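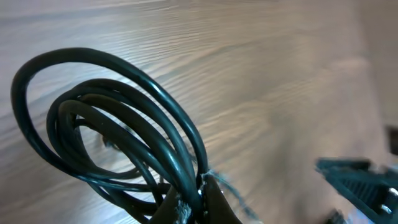
The Fokatum cable project has now been running long enough that Adasari is entitled to ask what it has bought, and the short answer is less than the proposal promised. The proposal said every loose cable at Sundqvist would be coiled, tagged and hung by the end of the year. It also said "coiled" as if everybody agreed on what that meant. Look at the black cable on the table: one big outer loop, a lot of tighter ones lying over each other inside it, and everything pinched together at one end. Half the people who use our stockroom would call that coiled and put it on a hook. The other half would call it a tangle and want it done over. I am in the second group, and a good part of this report comes down to that disagreement.

Search this site Go

Fokatum progress report to Adasari
Dec 22, 2008
5 comments | 3 shares

Where things stand

We emptied the crates from both stockrooms and logged 854 cables. I trust that figure, as it was taken twice and came out the same. Of those, 104 have been coiled to the written standard, tagged and hung up. The rest are in bins by type, which is an improvement on crates by accident, but a bin of power cords is a knot waiting for somebody in a hurry.

I would ask Adasari to go by the 104 and ignore the figure in the November summary. The November summary added in everything that had been "handled," and picking a cable up and moving it to another bin counted as handling. I said at the time that I didn't like the word. I like it less now that I have to explain the drop.

What the standard says

It is one page. Find both ends first. Shake out the twist. Make loops of about the same size, laid side by side and not through one another. Leave both plugs on the outside, where they can be read without opening the bundle. Tie it once, away from the plugs. Tag goes on the tie.

The step people skip is the first one. They start from the middle because the middle is what they are holding, and they end up with a plug buried in the coil. It looks fine on the hook. Then someone pulls on the plug they can see, the other one goes through a loop, and it is back to the table.

Power cords with heavy plugs are slower than I budgeted for, and thick jackets don't want to make small loops. USB cables are quick one at a time and terrible in a bin. We had them down as the easy category. I would now put them last, or do them only in small lots, a few on the table and the bin kept out of reach.

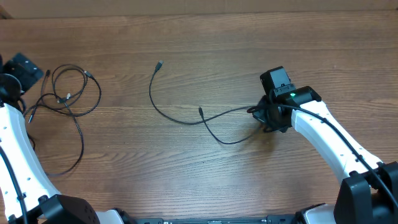
Two black USB cables on the table; the left one is loosely coiled.

A loose coil like the one on the left is a fair picture of our ordinary starting point. Its connectors are all over the place: one up near the top, one in the middle of the loops, another hanging down to the side. Before tying anything you have to decide which plug goes with which run of cable, and when everything on the table is black, that is slow work. I had wanted colored tape on the ends from the beginning. It was cut from the first budget as decoration. I have put it back in.

What did not work

The zip ties. They are cheap, they are strong, and the only way to take one off is with cutters. We nicked the jacket on several good cables before we stopped. All of the ties bought with the first payment are sitting in a drawer, and I'm not going to pretend they will be used.

The wall chart. It shows a drawing of a perfect coil, and I never saw anyone look at it. A real coil hanging on the hook beside the bin did more good. It cost us one cable.

The lending sheet. The idea was that anyone borrowing a cable would sign it out and bring it back coiled. Cables do come back. Some of them come back wrapped around the hand so tightly that they hold the shape for days, and the sheet has no box for that.

What did

Hook-and-loop straps, cut to length. They come off without tools, and a person who is only borrowing a cable will put one back on if it is already attached to the cable. We spent $61 on the roll, and I would spend it again before anything else in the budget.

A clear table. That sounds like nothing, but most of the bad coils were made standing up, in the doorway of the stockroom, with the loose end dragging on the floor. With the whole cable laid out on a flat wooden top you can see the gaps between the loops and which one crosses which, and you can fix it before it goes on the hook.

The Barnier extension

Adasari has asked whether the project could be copied at Barnier next year. My view is no, not yet. Barnier has more storage than we do and no written list of what is in it. They would be starting behind where we started, and we are behind where we said we would be. I would want to see our own hooks stay tidy through one busy period with nobody watching over them. If the coils survive that, the standard is worth copying. If they don't, Barnier would be paying for a neat stockroom that lasts until the first deadline.

I know the extension is already in the draft plan. I would take it out.

Request for the next period

- More straps, in the narrow width for USB
- Colored end tape, four colors
- A second table for the back stockroom, secondhand is fine
- Permission to throw out cables that fit nothing we own

The last item costs nothing and would help the most. There is a bin of connectors that no one here can name - we keep it because throwing it out needs a signature, and the signature needs a list, and nobody wants to make that list.

The second payment is not yet spent, apart from the straps. We would like to hold it over to the next period instead of spending it before the books close.

Comments (5)

Over-under coiling would solve your twist problem. Your page doesn't mention it.

Reply from the author: It was in the first version. People got it half right, and half right is worse than plain loops. I may try again with the long cords only.

Glad somebody finally said it about the November number.

We use old bread bag tags for labels at our shop, write on them with a laundry marker. Free, and they stay on pretty well.

Speaking for Barnier, we do have a list. It is from before the move, but it is a list.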